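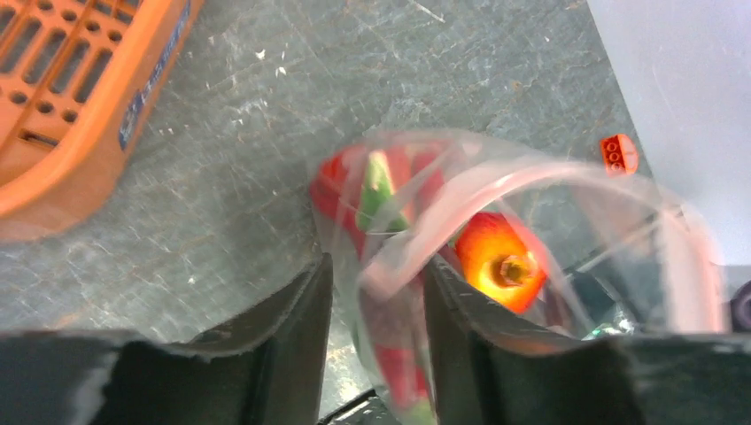 # Packing snacks and fruit into shared baskets: report of the project group Fekmont

## 1. Background

Our group had the task to study how small packed goods are sorted before they go to the shelf of a student shop. The shop is called Hjaltested and it is open to everyone who lives in the two houses beside the campus. In May we worked there in the back room, mostly in the evening after closing.

The question of the project was simple. Is it better to put the bags directly into a basket, or to lay them on the table first and check them? The staff had different opinions about this, and we wanted to test both ways under the same conditions.

## 2. Materials

The orange plastic basket has slots and round holes in its inner face, and the rim is thick and rounded. This was important for us, as thin bags can be damaged on a sharp edge. The bags are transparent, so the colours inside (red, orange and green) can be seen without opening anything.

The work table is grey and has many fine scratches. We first planned to cover it with paper, but the paper moved when a bag was pulled over it, and we gave up this idea after one evening.

For the written records we used a form from an older project, Gilon, and changed only the column for damage.

## 3. Method

We handled 600 bags in total, 30 in each round. In the first method the bag went from the delivery box into the basket. In the second method it was laid flat on the table, looked at from above, and then put into the basket. The person who packed did not write the record — another member of the group did this.

A bag was called "good" when it had no hole, no open seam and no crushed content.

## 4. Results

Of all bags, 549 were good. Most of the open seams were found with the second method, when the bag was lying flat. With the first method we noticed several of them only later, when the basket was emptied again.

The second method was slower, roughly 2 minutes more for each round. The staff of Hjaltested found this acceptable in the evening but too long in the morning, when the delivery arrives at 7.

## 5. Problems

- The contents slide to one end of the bag when it is lifted by a corner. We should have written in the instructions where to hold it.
- Small marks on the table were sometimes taken for crumbs from an open bag. We wiped the surface between rounds from the fourth evening on.
- We did not weigh the bags, so a small loss of content is not in our numbers.

## 6. Further work

The group Sina will continue with the same form next term. We recommend to them that they keep the flat check for the evening delivery and try a shorter one for the morning. The filled forms are in the folder of the course, sorted by round.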